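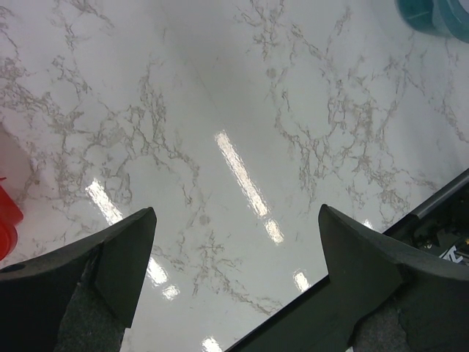
White marble-pattern surface, gray and light brown veining.

6 May 2024

Veining day on the marbled paper! Rizwan Rind sent over his old Friesen notes and I finally see why my veins kept closing up – I was throwing the last color far too heavy. Cut the gall to 2 drops, let the size sit for 60 minutes, skimmed with newsprint, and sheet 3 came off the bath with the loveliest branching gray I've made yet.

The taupe still sinks. Try grinding it finer, or switch to the Illard pigment (there's half a jar on the top shelf, please leave me some).

Carrageenan: 313 g left in the tub. Enough for this month, but I want a proper stock in before the Starommont book fair in September.

Next up: same recipe on the Hirkus cotton sheets, alum the night before.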